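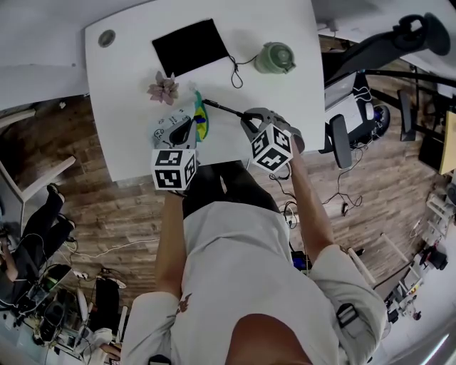
Progress report, second period
Project: Ngui (hand-held gripper recording for tabletop tasks)
Site: Flirkumton laboratory
Period ending 30th April

1. Summary
The main item in this period was the demonstration visit required under the grant. It took place in March at the Flirkumton site and covered the recording station, the Stikutix processing software and a short playback session. The visit ran to schedule apart from a late start on playback.

2. Demonstration
Visitors watched an operator work at the white table with a gripper in each hand. Each gripper carries a marker cube, which the software uses to recover hand position. Objects on the table were mixed in shape and stiffness, among them a pen, a small clear plastic bag, a black pouch with a thin cord, a teapot and an artificial succulent. Thin items such as the pen are the hardest to grasp cleanly, and visitors asked for them to be repeated.

Visitors could then try the grippers themselves. In all, 34 recordings were made during the visit. Of these, 2 were rejected by Stikutix for loss of marker tracking. Both losses occurred when one cube was turned away from the camera for too long. The rejected files have been kept for testing.

3. Data status
The Ngui set now stands at 2931 accepted recordings. About 800 of them were added in this period. Labeling is behind recording, and the backlog is mostly two-handed tasks.

4. Issues
Playback started late due to a license fault on the Prurnach server. The fault was cleared the same morning. The license has been moved to a local machine.
Floor space near the station is tight with a group present. Future groups will be split.

5. Next period
Clear the labeling backlog.
Add a tracking warning to Stikutix so that the operator hears when a cube is lost.
Repeat the thin-object tasks with the revised jaw pads.
Submit the cost statement. No change to the budget is requested.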